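The Lamp at Gikthorpe and Other Stories, by Oona Kettunen
Translated by Veikko Lehtinen
Hakala Press, paperback, 246 pages

I carried this book around for most of the summer, first to my sister's place on the coast and then back home again with sand in the spine, and I still wasn't quite ready to put it on the shelf when I'd finished. It's a collection of eleven short stories set in and near Gikthorpe, a fishing town with one decent bakery and far too much weather, and I'd never have picked it up if my neighbour Fatima Rampersad hadn't pushed it over the fence at me along with a bag of lemons. Thank you, Fatima. You can have it back soon, I promise.

Kettunen writes about people who have stayed put. There's a ferry clerk, a widowed piano tuner, two brothers who share a boat and haven't spoken in years, and a schoolgirl who is convinced that the new chemist is her father. Most of them wander through one another's stories, sometimes for no more than a line, and half the pleasure for me was meeting the piano tuner again at the back of somebody else's wedding (he's asleep, bless him) and knowing what he'd been up to that morning.

My favourite is the title story, which runs to nearly a third of the book and could have been published by itself. The lamp belongs to a lighthouse keeper who's been told the light will be switched over at the end of May, and he spends his last weeks writing letters to ships. I won't say any more than that. I read it in one sitting with a cup of tea going cold beside me, and then I went back and read the final four pages aloud to the dog.

"Salt Accounts" is the funny one, about a grocer who keeps a second ledger for favours owed, and it has the best dialogue in the collection. I laughed out loud at the argument over the borrowed ladder! "Three Winters", on the other hand, I had trouble with. The same winter is told three times by three members of a family, and by the third telling I was skimming, a bit guiltily. "The Chemist's Daughter" ends too early for my taste as well, though my book group was split down the middle on that, and Jin-sol Cheon argued very nicely for the ending as it stands.

Lehtinen's translation reads easily. He has left a few of the local words alone, mostly for boats and for kinds of fog, and there's a short glossary at the back that I didn't find until I was well past needing it. Some of the swearing sounds a little old-fashioned to my ear — more my grandfather than a deckhand of twenty — but the quiet passages are lovely, and there are plenty of those.

The introduction by Urho Ruotsalainen is best saved for afterwards. He gives away the ending of two stories on his second page, and he's rather fond of his own theories about harbours. Read last, it's good company, and his notes on the order in which the stories were written sent me back to "Salt Accounts" for another go.

As for the book itself, it's a nice size for a coat pocket, with a generous typeface that my eyes appreciated. The cover has started to curl at the corner, but I did take it to the beach.

Four stars out of five from me, and I'll be first in the queue if Hakala brings out her novel. 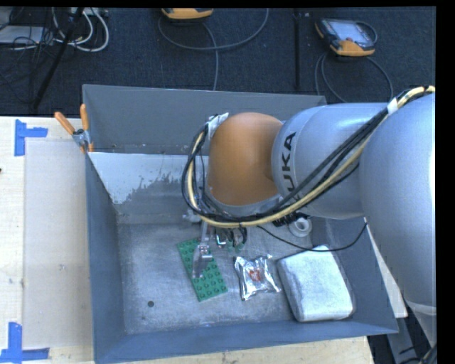
Do the stories need to be read in order?
Most of them stand alone perfectly well, but keep the title story until you've read "Salt Accounts", where the lighthouse keeper first turns up at the grocer's counter.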